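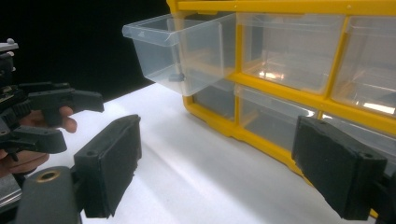

The news that Oisín Carroll had left his coach broke at breakfast, and by lunch it had been decided on the forum that he would never skate again.

Oisín learned this from his phone, on a bench at the rink in Rostport, with one skate on. He had finished ninth at nationals. He had not known that anyone besides his aunt was keeping track, but there were already 66 replies under the heading "Carroll and Royer SPLIT," and most of them were very sure about his hips.

"They say I'm going to Wuvari," he said.

Royer was two benches down, eating a boiled egg. She had coached him for 15 years and had been his former coach for almost 15 hours, and neither of them had worked out where else to sit.

"Wuvari would be a mistake," she said. "He'll have you doing the loop off that terrible edge."

"I already do the loop off that terrible edge."

"Yes, but I made you feel bad about it."

He scrolled. Somebody called toepick_truther had a source close to the situation. The source said the trouble was music. A second source, closer, said money. The Zamboni driver came by, asked whether it was true about the money, and went off looking let down.

The real trouble was a spin. In the second half of the long program, where Royer wanted a camel and Oisín wanted to lie down, there were eleven seconds that had never been settled. They had argued over them since May. On the last night she had said that perhaps he needed a fresh pair of eyes, and he had said that perhaps he did, and each had waited politely for the other to take it back. Then the rink manager turned the lights off to save on the bill, and they went home coachless and studentless in the dark.

"Who would you go to?" Royer asked. "If you went."

"There's the man in Brultent."

"He's a pairs coach."

"He's a very successful pairs coach."

"You are one person, Oisín."

"He could do the choreography. I'd get jump help from somewhere else."

"From where?"

Oisín put on his other skate. It took him longer than it usually did. On the ice a small girl in a purple dress fell out of a waltz jump, got up, and fell out of it again in the same spot.

"From somewhere near," he said.

Royer folded the eggshell into her napkin. "I charge extra for helping with another man's skater."

"How much extra?"

"We'd keep the camel."

He thought about this. The reply count had gone up again, and a woman in another time zone had posted a long and quite moving tribute to his career, with a video of him at twelve, mostly falling. It had been viewed 1,000 times. He hadn't known there were people who would sit through that, and he watched it twice himself.

"Your free leg was better then," said Royer, who had moved down a bench to see.

"I was four foot eight."

"It was still better."

He gave her the phone to hold, because his pockets didn't zip, and stepped out onto the ice. She let him get as far as the blue line before she began to shout about his shoulders. Then she sat back down, found the reply box, and typed with one finger that she had it on very good authority he was leaving for Brultent, and that the camel was staying in.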